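Spent my Sunday at the Rarkia open day and I have thoughts. Thread! (long one, get a snack)

1/ First stop was the simulation room, because that's where the line was shortest lol. Big screen, comfy chairs, a kitchen that only exists in a computer.

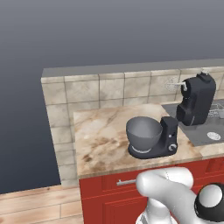 The practice kitchen in the simulator. White arm, red cabinets, and a marble counter I would like in my own house please.

2/ Siwan Bowen ran the demo. She said they load this kitchen, let the arm try a chore, reset, and go again. Her group did 420 tries on one drawer before lunch. I have not opened 420 drawers this year.

3/ Somebody's kid asked if the mixer works. Siwan said no, it's there to be a mixer-shaped thing you shouldn't bump into. Kid was crushed. Me too, a little. It's a nice dark gray one!

4/ I asked why the coffee machine is standing on the sink part. She said they shuffle the appliances between runs so the arm doesn't get used to one layout. OK, fair, my roommate does the same thing to me.

5/ Then they let us take turns driving!! You get a little controller and 80 seconds to reach the drawer handle. I put the arm straight through the cabinet door. Twice. Very glad it was pixels.

6/ Best score in my group was Trefor Rosser, who got there in 32 seconds and would like everyone to know about it. Congrats Trefor. I was next to last.

7/ Upstairs there was a talk on Drallimard, their software for building these rooms. Half of it went over my head, but the part about how hard it is to get a drawer to slide right was great. Friction is apparently a nightmare.

8/ Practical stuff if you want to go: next one is in June, doors at 11, it's free, and the parking lot fills up fast. Do the sim room early. By the time I left, the line was down the hall and past the bathrooms.

9/ Going back for another shot at that drawer. Who's coming with me?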